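Collectibles & Statues > Fantasy Figures > Fudberg griffin, resin or cold cast?

pewtershelf
21/09/2018
I'm looking at the Fudberg griffin, the seated one with the raised wing. The shop page says "cold cast bronze" in the title and "hand painted resin" further down. It's 16 inches tall. Does anyone own one and know which it is? I don't want to pay bronze money for paint.

mossgate
Cold cast is resin. They mix metal powder into it, so both lines on the page can be true. Mine is the smaller Fudberg wyvern and it has the powder in the outer layer only. I paid 132 for it at Studstead two years ago.

ridgeback_lou
I disagree that both can be true for this one. I had the griffin and sent it back. There was a chip under the tail and it was plain white under the paint. Cold cast would show some metal color there.

mossgate
Not if the layer is thin. A chip goes right through it. Rub a spot on the base with fine steel wool and see if it shines.

ridgeback_lou
I'm not rubbing steel wool on something I want to return. 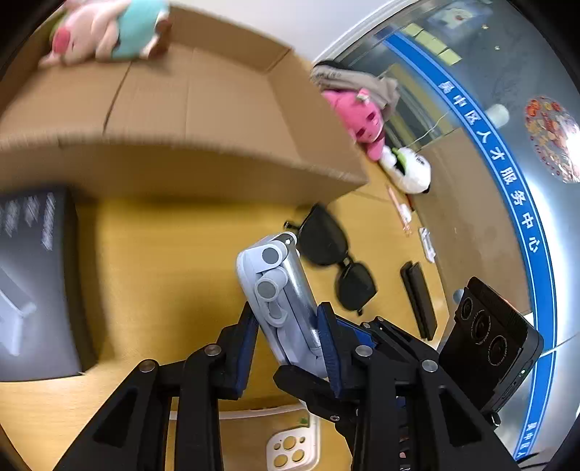
Anyway, the wing is the real problem. It comes as a separate piece and plugs into the shoulder with a square peg. On mine the peg was too short and the wing leaned back. Fudberg offered me a tube of glue.

pewtershelf
That's useful, thanks. Was yours numbered? The page says an edition of 2,000.

ridgeback_lou
Numbered on a sticker, not in the casting. I wouldn't pay extra for that.

hallowcroft
Eklund did a griffin in almost the same pose and the wings are cast in one piece with the body. It's heavier and the paint is duller, but nothing leans. Wellero had a few left in March. No idea about now.

mossgate
The Eklund face is bad though. It looks like a chicken.

hallowcroft
It's an eagle head. I like it fine. The Fudberg one has teeth in its beak, so I don't know that it wins.

pewtershelf
I asked Wellero and they have one Eklund, box damaged, statue okay. They're holding it for me until I decide. Does the felt on the base come off? I want it on a painted shelf and I've had green felt stain before.

hallowcroft
Mine has brown felt, glued down hard. No stain so far. I'd put a piece of cork under it.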